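The robot that takes computers apart, or so the brochure says

6th November

Lesego Nel forwarded me the sales sheet for the Flimum kit in March with one line on top: "You'll hate this." I didn't hate it. I've now spent two afternoons with it at the Rampersad workshop and I'm still not sure what I'm being asked to buy.

The pitch goes like this. You have a pile of old office desktops. Flimum sells you arms, a slotted table, a printed tray to hold the parts and a subscription to something called Gerel, the software that is supposed to know where everything goes. Memory, processor, graphics card, drives. Put a tower on the table, press start, go to lunch.

I did not go to lunch. On my first afternoon we tried 15 memory swaps and I wrote down 6 that finished without a person stepping in. The rep called that "a strong baseline." I have a nephew with a strong baseline.

To be fair to them, the arms are smooth and the table is nice. Everything bolts down, nothing wobbles, and the tray is a smart idea, giving each part a place to sit so the arm isn't groping around on a flat surface. If they sold the table and tray on their own I'd probably tell you to get them.

What bothers me is the setup. Somebody still has to take off the side panel, lay the case down, and get it lined up. When I asked how long that took with a model the software hadn't met before, I got a long answer about the roadmap. I timed it myself. Some 75 minutes, most of it spent nudging positions on a laptop, and that was with their own guy doing the nudging. I can strip a tower in a fraction of that with a screwdriver and the radio on.

The rep's reply is that I get tired and the arm doesn't. Fine. But my pile is never the same machine over and over. It's whatever the school district throws out. If you run a place that gets pallets of one identical model, your math may be different, and you should ask for a trial with your own junk before you sign anything. Ask about the Gerel fee after year one, too. Mine was quoted over the phone and I still don't have it in writing.

Fomivholm has a rival kit that I'm told is cheaper and slower. I've asked for a look. No answer yet. 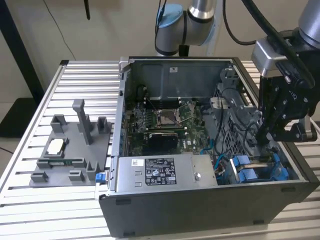

The Flimum kit over an opened Dell, second afternoon at Rampersad.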